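Home Visits Reports Growers & Makers Archive About
Search this site Enter keywords Go

A morning at the Mokorwood board works, Ardale

The Mokorwood works in Ardale opens to visitors one morning each April. I had missed it two years in a row, so this time I booked early and got a place on the 9:30 group. Parking is behind the old feed store, and you walk back along the creek to the front office. Allow ten minutes for that, more if it has rained.

Mokorwood makes kitchen boards, serving trays and a few stools. Most of what they sell is bamboo, which arrives as dried strips already cut to width. They also work in maple and cherry, bought from the Lukoševičius sawmill on the other side of the county. The company has 40 employees, and on open day most of them are at their stations as usual.

We were given safety glasses and foam earplugs at the door. Closed shoes are required, and one couple in sandals had to go back to their car.

A bamboo board with a juice groove is the main product.

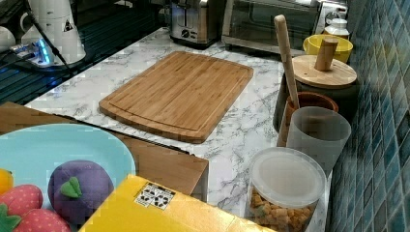

The gluing room

The tour starts with sorting. Strips are checked by hand for splits and for color, and the rejects go into a bin for kindling. From there they pass through a glue spreader and into the presses. There are 3 presses, two of them fairly new and one bought used when the company started. The old one is slower, but the operator told us it gives less trouble in damp weather.

Panels stay under pressure until the glue sets, then go to racks to rest overnight. The room is kept warm and smells strongly of glue. We spent longer in there than I would have liked, mainly due to a long exchange about food safety between our guide and a man who runs a catering business. The short version was that the glue is rated for kitchen use and the paperwork is in the office if anyone wants to read it.

Shaping and sanding

After resting, panels are planed flat and cut to size. Corners are rounded on a router table, and the groove is cut in a separate pass with a different bit. The guide said customers either want a groove or strongly do not, and the company makes both. A groove catches the liquid from a roast or a melon. It also takes up space, and crumbs get stuck in it.
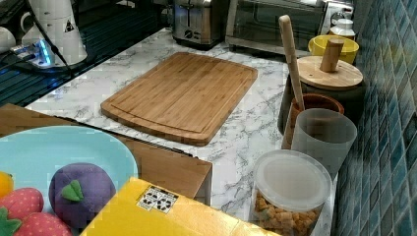 Sanding is the loudest part of the building. Each board goes through a wide belt machine twice, and the edges are finished by hand. On a normal day they complete 550 boards, and in the weeks before the holidays that goes up to 700. The dust is drawn off through overhead pipes into a shed out back. I would have liked to see the shed, but it is not on the tour.

Oiling is done last. The boards are dipped in mineral oil, drained on wire racks and wiped down. Care advice was the same as on the leaflet: wash by hand, dry standing up, oil again when the surface looks pale. They do not recommend soaking or the dishwasher. Someone asked about olive oil and was told it goes rancid.

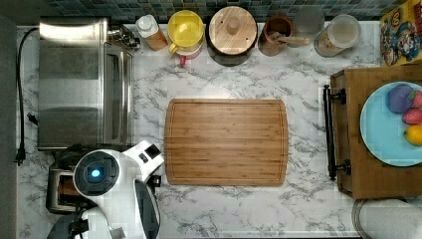 The shop is at the end, next to the loading dock. Seconds are sold at half price, mostly for small color differences or a groove that wanders a bit. I bought a medium board and a tin of Pludora board wax, which the shop carries alongside its own oil. Cards are accepted. Coffee was free – the cookies were not.

The tour took a little under two hours. There is a fair amount of standing and one metal staircase, with no elevator. Children are allowed from age eight. Booking for next April opens through the front office in January, and the early groups fill up first.

Contact | Copyright Visits Reports | Back to top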